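Why floors have lines on them — tiles and grout, for kids who ask

ok so look down. If you're in a kitchen or a bathroom, good chance you're standing on tile. Squares, mostly. And between the squares, lines. Those lines are called grout and they do a lot more than you'd think.

**First, what's a tile?**

Mud. Really! A lot of tiles start as clay, which is a very fine, sticky kind of mud. Somebody presses it flat, cuts it into a shape, lets it dry. Then it goes in a big oven called a kiln. Hot hot hot. Way hotter than pizza. The clay changes in there and can't turn back into mud, even if you leave it in a bucket of water all year.

The shiny part on top is glaze. Glaze is kind of like glass, melted onto the clay. It keeps water out, and it's where the color comes from. White tile, blue tile, tile with a little fish on it — that's glaze.

People have been doing this for ages. More than 4,000 years ago there were already glazed tiles on walls in Egypt. No electricity, no trucks, and they still got it to work.

**So why the gaps?**

Try this. Get some playing cards and push them together on a table so the edges touch. Looks good for the first few. Then one is a tiny bit crooked, and the next one is more crooked, and by the end of the row its a mess.

Tiles have the same problem. No two come out of the kiln exactly the same. One is a hair wider, one is a hair shorter. If you leave a small gap, you can hide the differences in the gap.

Also, floors move! Not so you'd notice. The wood or concrete under the tile gets a bit bigger when it's warm and a bit smaller when it's cold. Tiles jammed edge to edge can pop up or crack. (Big floors get some special soft, squishy joints too, for the bigger moves.)

Tile setters use little plastic crosses called spacers to keep every gap the same. Ovidiu Cozma, who did the floor at Grevine, a swimming hall, says he used 3,000 of them and was still finding them in his pockets in January.

**What's grout then?**

Powder and water, mixed till it's like thick peanut butter. Cement powder usually, with sand in it if the gaps are wide. You push it into the gaps with a flat rubber tool called a float, on a slant, and wipe off the extra with a damp sponge. Then wait. Don't walk on it. Floarea Nistor's dog walked on hers and there are four paw prints by the bathtub now, forever.

Grout can be any color. White grout nearly disappears next to white tile. Dark grout on white tile makes the lines jump out, so the whole floor turns into a grid like graph paper.

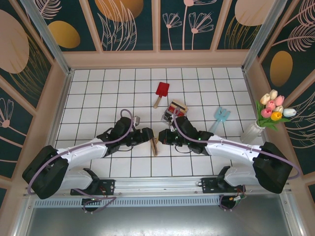

*White tile, dark grout.*

Dark lines hide dirt better too. Light grout goes gray where people walk the most, like right in front of the sink.

**Which shapes work?**

Now the math part, it's short. Some shapes fit together with no holes, over and over, forever. That's called tessellation (tess-uh-LAY-shun). Say it a few times, it's a good word.

If all the sides and corners have to match, only three shapes can do it alone:

- triangles
- squares
- hexagons, the six-sided ones, like honeycomb

Pentagons can't. Five equal sides, you put three together at a corner and there's a skinny leftover slice. Circles can't either. Stop signs (octagons) leave a square hole, so tilers just put a small square tile in the hole. Old bathrooms have this a lot!

Yiran Yao's class cut out 100 paper pentagons to see if there was some trick. There wasn't. But then I-seul Bae squished hers so it looked like a little house, pointy roof and all, and those DO fit. Same number of sides, different corners. You flip every other row upside down.

**Things to try**

1. Find a tile floor. Count the tiles along one wall, then along the wall next to it. Multiply. That's how many tiles if the room is a rectangle and nothing is in the way. Cosmin Pop did the school hallway and got 2,834, and it took him all of lunch.
2. Look at the edges of the room. Are the tiles there cut smaller? They nearly always are. Good tilers start in the middle so the cut ones match on both sides.
3. Drip one drop of water on a tile and one drop on the grout. Wait a minute. Which one soaked in? (Ask first. Wipe up after, wet tile is slipery.)
4. Draw a shape that isn't a square but still fits together. Hint — start with a square, cut a bump out of the left side, and tape it onto the right side.

**Words from this page**

Kiln: the very hot oven.
Glaze: the glassy coat on top.
Grout: the stuff in the lines.
Spacer: little plastic cross, gets everywhere.
Tessellation: shapes that fit with no gaps and no overlaps.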